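Print this page | E-mail this page
Reading time: 3 min

4. What people wrote in the condolence books

I started on this section thinking it would be the easy one. A college keeps a book when a former student dies, people sign it, and I read what they wrote. Then Rowena Layug, who runs the archive at Clostthorpe, wheeled out the boxes, and I was there until October.

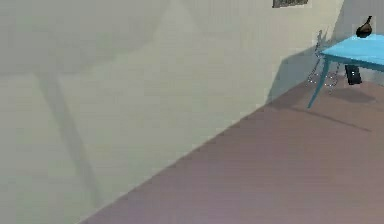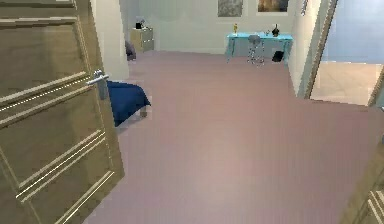 Figure 3. Two rendered interior views.

We ended up with 2,661 entries across 30 books, all of them for alumni. I typed up the first 7 books myself (my handwriting-reading skills are much better now, thank you) and Rowena did most of the rest. We tagged every entry in Skorix, which let us mark a phrase once and find its cousins everywhere else. I'd tried Drindus before that, and it kept treating nicknames as spelling mistakes!

So what do people say? Mostly they tell a story, and mostly it's a small one. Somebody borrowed a bike and brought it back with a better saddle. Somebody always burned the toast on the second-floor landing. I had expected a lot more about careers and prizes, the kind of thing you find in a printed obituary, but those come up mainly in entries from staff. Old classmates hardly bother with them. They go straight to the staircase, the kitchen, the awful rowing practice at six in the morning.

The other thing I noticed is who people are writing to. Pangilinan's model, which I lean on in Section 2, says a condolence entry speaks to the family. Plenty of ours do. But a big share speak right to the person who died ("you still owe me a pint"), and quite a few start out with the family and then drift, halfway through a sentence, into "you." I went back and forth with Rowena over how to tag those. She wanted a separate code and I wanted to split the entry in two. We went with hers, and I think she was right, because splitting them lost the drift itself, and that was the part I cared about.

Anniversary entries are a different animal. Three of the books were opened again ten years on, and people wrote longer, with more dates and more mention of their own kids. They also read each other's entries and answered them, so you get little conversations running down the page in different inks. I haven't counted those replies separately here. They need their own coding scheme, and I come back to them in Section 5.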